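Mistton Sleep and Breathing Clinic: Patient Liaison Group
Minutes of the spring meeting
March 3, 2025 | By the group secretary
Reading time: 3 minutes

Print this page | E-mail this page

Welcome
The chair thanked everyone for coming out on such a foul evening, and gave a particularly warm welcome to those joining us for the first time. There were 19 present and a good many apologies, several from people who had colds and very kindly kept them at home. The minutes of the last meeting were agreed, once the spelling of Khalaf had been put right in two places.

Matters arising
The loan shelf of books on insomnia is up and running in the waiting area, and we were all pleased to hear that the titles are coming back as well as going out. The question of a softer chair for the fitting room is still open. The practice manager has asked for it twice and will ask again.

Overnight studies
The clinic manager took us through the winter figures. The clinic carried out 134 home sleep studies over the winter, and the wait for a result is now up to 30 days, which she agreed is longer than anyone would like. Part of the trouble is recorders being returned late, or returned without the finger clip (this raised a few guilty smiles round the table!). A member suggested a short checklist tucked inside the lid of the case, and the manager liked the idea very much and will have one drawn up.

There was a long and friendly talk about masks. Some members have got on well with the nasal type and others could not bear it, and it was felt that new patients ought to hear both sides before their first fitting rather than after it. Two members offered to sit in on the next introductory morning and simply chat to people over a cup of tea.

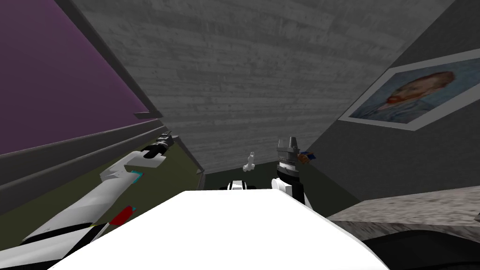
The nurse reminded us that cushions and filters can be collected from the front desk without an appointment, provided you ring the day before. Please do have your patient card with you, as the desk cannot hand things over without it.

Getting to the clinic
Several members had found the new entrance on Hivach Road hard to spot after dark. The manager apologised and said a lit sign has been ordered. Until it goes up, the best advice is to turn in just after the pharmacy and keep left, with the ramp on your right. The Daris bus stop is the nearest one, and drivers will usually call it out if you ask when you get on.

Funds
We hold 1000 pounds from the autumn raffle. After a good deal of back and forth it was agreed to put half towards spare travel bags for the machines and keep the rest for the Khalaf Hall open evening, where we shall need to pay for the room and the refreshments.

Any other business
A member asked whether the evening telephone line could stay open a little later. The manager will look at the rota and let us know. Another asked for larger print on the appointment letters, and there was strong support for this from all sides.

Thanks were given for the lemon cake, and the recipe has been promised to at least four of us.

Next meeting
In April, same room, with the date to be put up on the noticeboard. Items for the agenda to the secretary beforehand, please.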